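Print | E-mail

May
By Jeferson Sales

Chapter 4
Wood Indoors: What the Label Says and What the Board Does

Terms to watch for in this chapter: hardness rating, moisture content, equilibrium, wear layer, face grain, end grain, seasonal movement, finish, refinishing, warranty period.

Most people who buy a wooden floor or a wooden table have read three or four sentences about it beforehand, and those sentences were written by whoever was selling it. They will have learned that the wood is warm, that it is natural, that it is durable, and that it will last a lifetime. Nobody's lifetime is specified. The word "warm" may refer to the color, to how the surface feels under a bare foot, or to nothing at all, and "natural" is compatible with glue, stain, plastic coating and a good deal of sanding dust.

This chapter takes those words one at a time and asks what could be measured that would make them true or false. A few of them survive pretty well. Others turn out to be claims about the finish, the installer or the weather, and have little to do with the tree.

4.1 The trouble with "hard"

Begin with hardness, the property that gets quoted more than any other. The usual test presses a small steel ball into a flat sample of the wood and records how much force it takes to sink the ball to half its width. The test is simple and can be repeated. For one particular purpose, predicting how easily a floor will dent when something small and heavy lands on it, it is a decent guide.

Now look at how the result gets used. In the Truris flooring catalog, which we will come back to several times, one oak plank is listed with a hardness of 987 and another board two pages later carries a hardness of 2,334. No unit is printed beside either one. A reader is invited to conclude that the second board is more than twice as good, and since it costs more than twice as much, the sum appears to work out.

There are several things wrong with that. A hardness figure without a unit can't be compared with anything outside the catalog. It doesn't say whether the bare wood was tested or the wood with its coating on. It doesn't say how many pieces were tried, or how far apart they came out, and boards sawn from a single trunk can differ by a surprising amount. Above all, denting is only one of the ways a floor goes bad. Scratching is mostly a matter of the finish. Gapping is mostly a matter of moisture. A very hard board can move more with the seasons than a softer one, and a customer who paid double for hardness may spend the winter looking down into the cracks.

The same muddle turns up with work surfaces. A butcher-block top is made by gluing strips or blocks of wood side by side, and its reputation for toughness is borrowed from the old blocks used in meat shops. Those were usually built with the end grain facing up, so that the knife slid between the fibers. Many tops sold under the name today are laid with the long side of the grain upward, a cheaper thing to make and a rather different thing to cut on. Both kinds are perfectly good tables. Only one of them has earned the story that comes with it.
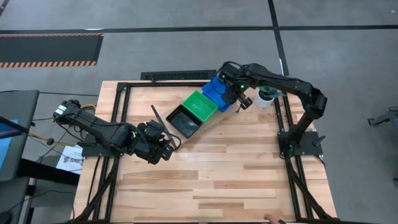
Jeferson, you are being unfair to the sellers, wrote Dravent in the margin of the draft. People want one number. If the catalog gives them none, they will pick by color, and then they will be even worse off.

It is a fair point and it deserves an answer. One number can be better than none if it is the right number for the question being asked. For a hallway where stones come in on people's shoes, the right number would describe the coating. For a kitchen, it might describe how the board behaves after water has stood on it overnight. Picking by color at least has the merit that the customer knows what has been picked. A person who chooses by an unlabeled hardness figure believes that a technical decision has been made, and is likely to stop asking questions at exactly the moment when a few more would help.

4.2 Moisture, or why the warranty mentions your heating

Wood takes up water from damp air and gives it back to dry air. It does this for as long as it is wood. Drying it in a kiln doesn't stop the process, age doesn't stop it, and no coating in ordinary use stops it either - a coating slows it down, sometimes by a lot. Given enough time in steady air, a board settles at a moisture content that matches the room. We call this equilibrium, and in most houses it is never quite reached, as the air keeps changing before the board has caught up.

When it takes up water a board swells, and it swells unevenly. Along its length the change is so small that it can usually be ignored. Across its width it is much larger, and how large depends on how the board was sawn from the log. This is the plain reason that gaps in a plank floor run lengthwise between the boards, and that a wide tabletop fastened too tightly to its frame may cup or split.

Few sales pages explain any of this. It is found in the warranty, in smaller type. The Truris warranty is offered for 60 years, a period that looks generous until you read the conditions. The buyer must keep the indoor humidity inside a narrow band all year round. The buyer must be able to show that this was done. Damage "arising from normal seasonal movement" is excluded, and so is damage to the finish, and so is anything that can be put down to installation. Take those away and it is hard to think of what remains. Perhaps a board could be eaten by something that was already inside it.

We don't say that the company is dishonest. Every exclusion on that list can be defended, for a manufacturer has no control over somebody's furnace. The complaint is about the 60 at the top of the page, which reads like a forecast of how long the floor will last and is nothing of the kind.

4.3 Knots, streaks and "character"

Grades are another place to go slowly. A grade sorts boards by how they look: how many knots, how much change in color, how straight the grain. It is easy to slip from there into thinking that a clear board is a sound board and a knotty one is weak. In a beam holding up a roof, that suspicion is well founded, and structural timber is graded by separate rules for that reason. In a floor, where the board is supported along its whole length by whatever lies under it, a tight knot is mostly a matter of taste.
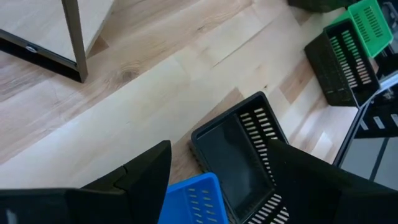 Figure 4.2 Pale floorboards with honey and light brown streaks and one darker knot.

Taste moves around, and prices follow. Boards that were once sold cheaply as seconds are now sold as "rustic" or "character" grade, in some shops for more than the clear ones. A showroom in Skistmont keeps both on the same rack, under two different signs, and the knotty boards are the ones described as authentic. It would be interesting to know what the clear boards are supposed to be.

Origin is handled in much the same way. One range in the catalog is named Sauerland. The name brings forests to mind, and it may be that the wood grew in one. The page doesn't say so. It gives the name, a color and a price, and the reader does the rest of the work. "100 percent real wood" appears beside it, a phrase that is equally true of a solid plank and of a thin slice of timber glued on top of several other layers of timber. The second kind, called engineered board, often behaves better in a room with changing humidity. It can also be sanded fewer times. Anyone comparing the two needs the thickness of the wear layer, the part above the joint that can be sanded away, and that is the figure most often missing.

Before you go on

Find a description of a wooden floor or table offered for sale, in print or online, and copy out every adjective in it. Beside each one, write down what you would have to measure to find out whether it was true. Leave the space blank if you can't think of anything. Keep the page, as we will use it again in Section 4.6, where finishes are discussed and where the blanks tend to multiply.

Section 4.4 starts with the test for moisture content, including the two cheap meters that disagree with each other.

Contact | Copyright | Back to top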